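A Breakfast Table Should Be Laid Before Anyone Is Hungry

By Wayne Cloutier
April 11, 2022

When I moved to Reston, I learned to eat breakfast standing. Everybody in my office did so. I did it for 12 years, and I think now it was a mistake.

In my parents' house the table was laid in the evening. The plate, the napkin and the cup waited for us. I thought this was an old habit of people with too much time. But it takes me 4 minutes, I have measured it.

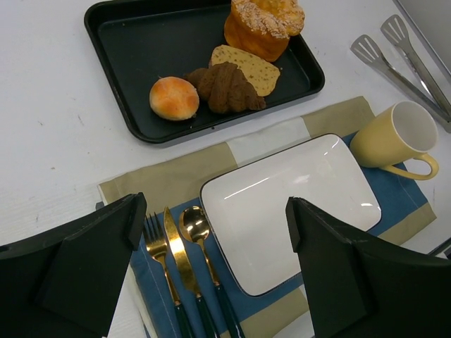
My opinion is that the bread should stay on one tray in the middle, and the plate should be empty at first. A filled plate decides for you. From a tray you choose, and while you choose, you say something to the person next to you. I also defend the serving tongs, which my neighbors find too formal.

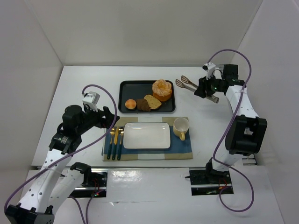 Plate, mug and cutlery on the placemat, the tray behind it.

Some readers will answer that a fork, a knife and a spoon are too much for a bun. Maybe. I lay all of them anyway, because the spoon is for the coffee and the knife is for sharing one pastry in two.

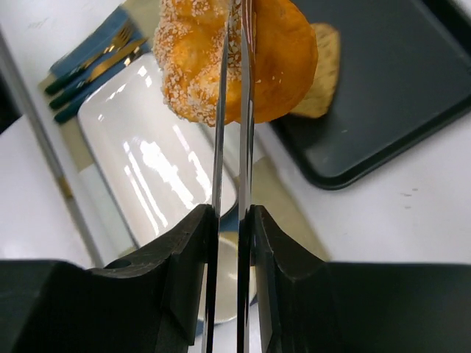 The sweet one is always the first to go in my family, and I have stopped to fight against this. My daughter takes it, my wife takes the half of it back. Such small negotiations we never had when each of us was eating alone over the sink, and I would not like to lose them again.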